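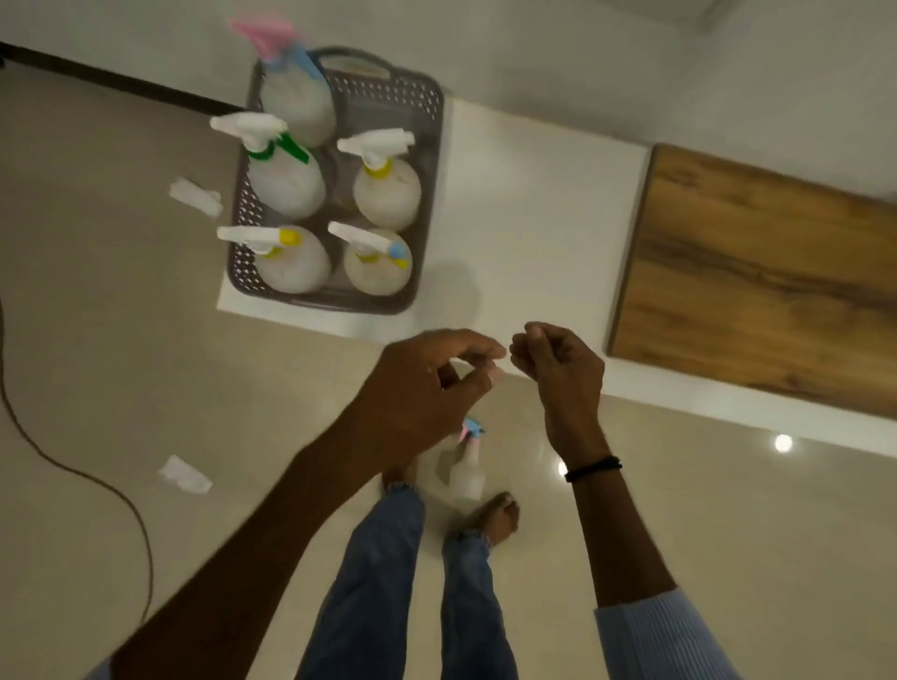 Last edited 2021-10-19

What should I expect at a robot open day, and can I bring my kid?

posted by tilewalker

So I got a ticket for the robot open day at the Wosley building in Rillport and I'm a little lost about what I signed up for. The page says "household tasks, sorting and handling, hands on for visitors" and then has a bunch of stuff about parking. I clean vacation rentals for a living, so the household part is what got me. Spray bottles in a basket is pretty much my whole morning!

What I want to know is, do you get to do anything or do you stand behind a rope for two hours? Does it help to know anything about robots going in? (I don't. I own a vacuum that gets stuck under the couch.) And is it okay for a nine-year-old? She'll be fine if there's something to touch and a nightmare if it's all slides. Also, somebody at work told me you have to take your shoes off, is that for real?

Thanks in advance, the contact form on their site just sends me back to the parking page.

Isik

I went to the one in April and had a great time, so I may be biased. You do get to do things. The way it ran when I was there, they let you in by groups of 13 and each group went through three rooms. First room is a talk, maybe ten minutes, with a video. Second room is the arm doing its job on a table (ours was moving bottles from one bin to another, and it was slower than you'd think but kind of hypnotic). Third room is where you sit down and do the same sort of job yourself with your own two hands, so they can talk about what a person does without thinking.

That last one was my favorite by a mile. You'd know all about it from your job. A perforated plastic basket with a grip handle, five spray bottles in it, and that's a full basket! They sit right up against each other in two columns and the trigger heads stick out over everything. In the photo at the top they all point left, and try getting a robot to care about that. I grabbed mine by the neck every time, under the trigger, and the woman running the table said that's the spot the arm has the most trouble with, because the collars come in different colors and shapes and the bottle bodies are milky and a bit see-through. I had never once thought about the neck of a spray bottle before.

They said the arm had done 1,237 bottle moves that month and dropped 92. I liked that they told us the second number.

Shoes: yes, in the third room only. You work on the floor and it's shiny tile. I went barefoot like a lot of people did, but bring socks if your feet get cold. Wear jeans or something you can sit on the floor in. Your kid will be fine. There were several that age in my group and they were way better at the basket than I was. You don't need to know a thing about robots, just ask whatever pops into your head.

One tip, eat first. The snack table was coffee and one kind of cookie.

Qin

Check the age rule before you drive out there. I think it was eight and up but that could have changed.

Parking is bad. They get around 770 people over the day and the lot is tiny. Park behind the library and walk.

rillport_mom_of_3

I didn't go to that one but we did a robot demo at a mall once and it was broken the whole time, so keep your expectations low lol. My son liked the gift shop. I don't know if Wosley has a gift shop.

tilewalker

Oh this is so helpful, thank you! She's nine so we should be okay on the age thing but I'll check. And five bottles to a basket is exactly what I carry, I put the sixth one in my apron pocket. Packing socks.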